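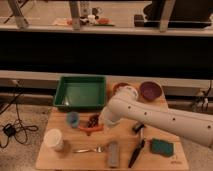 Did the Lady of Zunddale really hold her castle through a winter siege?

There is no record from her lifetime that says so, and the one document that ought to mention a siege, the Mulcahy Roll, is mostly concerned with candles, herring and the price of nails.

The Mulcahy Roll: A Household Account from Zunddale
Edited and translated by Conall Rafferty
Skedska Press
Paperback, 116 pages, 2 maps
$30.00
In stock

About this edition

Most people who know the Lady of Zunddale know her from the Victorian ballad. Her husband is away at the wars, the snow comes down, the enemy camps at the gate, and she throws the last loaf over the wall to show them she has plenty. It is a good story. The same loaf gets thrown over the walls of a great many castles, by a great many ladies, and that should have made people suspicious long before now.

The roll is the only surviving paper trail of her household. It was kept by a clerk who wrote a cramped hand, disliked the cook, and added badly. It takes its name from the Mulcahy family, who owned it for several generations and at one point had it rolled up with the deeds to a mill. What is left runs to 22 membranes, sewn end to end, with a gap where the late autumn should be. This edition prints the Latin on the left-hand page and a plain English version on the right. Every membrane is reproduced in black and white at the back.

Rafferty's introduction takes the ballad apart line by line. He shows that the earliest version of the siege story was written down long after the lady's death, by a monk whose house was in a lawsuit over her old pasture and who had every reason to make her husband's family look helpless. He also shows that the castle at Zunddale was, on the clerk's own evidence, a hall with a leaking kitchen and a fence. You could hold it against cows.

What you get instead is a woman running a large and quarrelsome estate. She buys salt. She sells wool early, at a poor price, and seems to regret it. She sends the same man to the same market twice for the same cloth. She pays for a door. Her seal is mentioned, though no impression of it has been found, and she is called "the lady" all the way through, so that we still can't say for certain what her first name was. Several websites will tell you. Ask them where they got it.

Contents

Introduction: the ballad, the monk and the clerk
A note on money and measures
The roll: Latin text and English translation
The missing autumn
The household: a list of persons named
Maps of the estate and the road to market
Black and white plates
Glossary
Index

What it isn't

We would like you to buy this book, but we would rather not have it back in the mail, so please read this part.

It is not a biography. There isn't enough evidence for one, and the editor says so on his first page. It is not a novel, and there is no dialogue. If you are shopping for someone who loved the television version, be aware that the romance with the forester does not appear. There is a forester. He is owed money.

It won't settle a family tree. We get a lot of letters from people who descend from the Lady of Zunddale, and the roll names no children at all. That could mean she had none, or that they were living in another household, or that the clerk had no cause to write them down. Rafferty goes through each possibility and declines to choose.

The plates are readable but they are not beautiful. The roll is stained along one side and the ink has faded badly toward the end. A color facsimile was considered and would have tripled the price for pictures of brown marks on brown skin.

The afterword

Cormac Gilmartin has contributed a short afterword in which he disagrees with much of the above. He thinks the gap in the autumn is suspicious, that a purchase of thirty sheaves of arrows (our editor reads "thirty sheaves of oats") points to real fighting, and that ballads sometimes remember things that clerks do not. We printed it because the disputed word is hard to read and he argues his side fairly. The plate is number 2 if you want to squint at it yourself. We have, and we lean toward oats.

Details

Binding: sewn paperback with flaps, bound by Teklow
Language: English and Latin
Illustrations: black and white plates, maps
Index: yes, by person and by place
Reading level: general adult. No Latin needed. Some patience with herring needed.

This page was revised on February 1, 2026, to correct the description of the binding, which we had wrongly given as glued.

Ordering

Single copies go out by standard mail in a cardboard sleeve. Bookstores and reading groups can write to us for terms before ordering. Teachers may copy any one section of the English translation for a class without asking, provided the editor's notes are copied along with it. The text makes a lot less sense without them, and passages lifted out on their own have a way of ending up online as proof of the siege.

Returns are accepted if the book arrives damaged. We do not accept returns on the grounds that the lady was braver in the song.

Corrections

A list of known errors is tucked inside each copy. The most serious is on the estate map, where the mill has been placed on the wrong bank of the river. The index also sends readers looking for "ale, sour" to a page about hinges. If you find others, please send the page number and the line, and tell us what you think the right reading is.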